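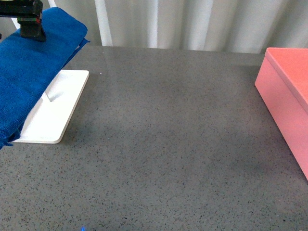

Piret Kalniņš found it slower than she had expected, and told the hosts that she had stayed until closing time all the same, as there was something very soothing about watching a machine take its time over a towel. Her remark went into the visitors' book at the Biltmont Open Day and has been repeated in most accounts of the event ever since, usually with some fondness.

Biltmont Open Day

The Biltmont Open Day is a public demonstration of household robotics held each spring at the Biltmont workshop, on the upper floor of the old Lovolgate glove factory. It grew out of an informal afternoon in March, when a few neighbors who had been asking about the lights upstairs were invited in for coffee and a look at the machines. The best-known edition took place on April 26, 2022, and drew 300 people over the course of the day, which was a good many more than the staircase was used to.

Background

Biltmont began as a repair shop for sewing and packing machinery, and its interest in cloth goes back to those years. Folding is an old problem in automation. A metal part keeps its shape when it is picked up, while a towel sags and bunches and seldom lies the same way twice, so the machine has to cope with a slightly different object at every attempt. The people at Biltmont were fond of saying that they had chosen towels out of stubbornness, and anyone who has tried to fold a fitted sheet alone will have some sympathy with them.

The demonstrations

Visitors were taken around in parties of 21, each party spending 43 minutes upstairs. The main attraction was the towel counter, a speckled gray worktop with a white curtain behind it, where a black gripper handled a blue microfiber towel over a flat white plate. Guests stood along a low rail and were free to ask questions while the work went on – and they did, at great length, so that the later parties often started behind schedule.

A second station, known as the Ebihara table after the street where it was first set up, let visitors try a hand-operated gripper for themselves. Children were generally better at it than their parents. The Detoro room, across the landing, held older machines from the repair shop days, among them a glove press that could still be run by hand if someone was willing to lean on it.

Reception

The event was warmly received in the neighborhood, though there were some grumbles about parking and about the tea, which ran out early. Several visitors wrote that they had come expecting something faster and flashier. Others liked being able to follow each movement, and a retired laundry worker left two full pages of advice on corners, which the workshop copied out and pinned up by the door.

Later editions

After 2022 the number of places was limited to 200, with tickets given out at the door, and the towel counter was kept as the first stop on the tour. A short talk on grippers and fabrics was added for school groups – it is repeated in the afternoon for anyone who misses it.

See also: Lovolgate glove factory; Cloth handling; Household robots

Print this page | E-mail this article

Contact us | Copyright, all rights reserved | Back to top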